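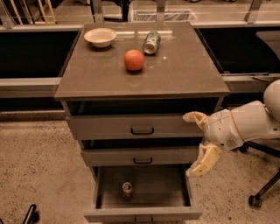
The arm by the bottom drawer, Sunday afternoon at Wolodgate

4 min read

Search this blog
Search

I went to the open day at Vellen on Sun 10 September. They have a unit on the Wolodgate estate, on the side nearest the railway, and they open it to the public once a year. I missed the last one, in February, because I had the wrong week written down. This time I booked as soon as the email came.

You had to choose a slot. Mine was the two o'clock, with 24 places, and I think most of them were taken. Estíbaliz Sotomayor met us at the door, gave out badges and told us which bits of floor we could stand on. She asked us to keep bags off the carpet near the robots, as people trip over them. Then we were split into two groups and I went with Ezequiel Carretero, who runs the drawer work.

I had expected something bigger. I worked in a bottling plant for years and the robots there were in cages and threw crates about. The ones at Vellen are white, fairly slim, and move at the speed of somebody looking for their glasses. The job we watched was to do with a small grey chest of drawers. There was a bowl on the top, a green can lying on its side and a round orange-red fruit. The bottom drawer was open and had another small can standing in it.

Ezequiel explained that the task has a few versions. In one the robot has to put something into a drawer and shut it. In another it has to take something out and leave it on the top without knocking anything that is already there. The objects get moved between goes so that it can't simply repeat the same movement. He said shutting a drawer is easier than opening one, as you can push more or less anywhere on the front, but to open it you have to get hold of the handle. The handles on this one are thin and black and he said they had been a nuisance all summer.

The gripper has two fingers, cream coloured and rather chunky. They print them on site. A boy in our group asked how many they had broken and Ezequiel said he was on set number 206, though that includes all the early shapes that never went on a robot. He passed an old one round. It weighed next to nothing and the tip had a crack in it.

We saw several goes. The first was a clean one: the drawer was pushed in and the arm went back. On the next it caught the edge of the drawer front, stopped, and had to be started again from the beginning, which took a couple of minutes. On the one after that it got the can out but put it down too close to the corner and it went over the side. Ezequiel picked it up off the carpet, wrote something on a clipboard and put it back. I liked that he didn't make a speech about it.

Each go is recorded, good or bad. The target for this task is 2,000 and they were a bit past halfway. I asked if the bad ones were any use and he said yes, up to a point, as long as somebody has marked where it went wrong. Marking them is Rosalía Calvo's job. She had a desk in the next room with two screens and let us watch her do one. She plays it through, stops it, types a short note and goes on to the next. I would find it hard to do that all day but she said she has the radio on.

After that there was tea. I talked to Nicanor Escobar, who used to be at Ortuño doing lift maintenance and now looks after the joints and cables here. His son Emiliano was there too, handing out biscuits. Nicanor told me most faults are cables. It was the same with lifts, apparently, and it was certainly the same with bottling.

There was a short talk at the end about what comes next. They want to try the drawers in a proper kitchen, and they have the use of a flat at Jekanwood from the new year. Somebody asked when you could buy one and the answer was that you can't, and that they weren't going to guess at a date. Somebody else asked about stairs. No stairs.

Parking was fine, though the sign for the estate is hidden by a hedge if you come from the town side. Go past the tyre place and take the second left. The toilets are upstairs and there is a lift.

I've put my name down for the next one and asked for the morning slot, as the afternoon got warm in there. If anyone from the Thursday group wants to come, let me know and I'll send you the link when I get it.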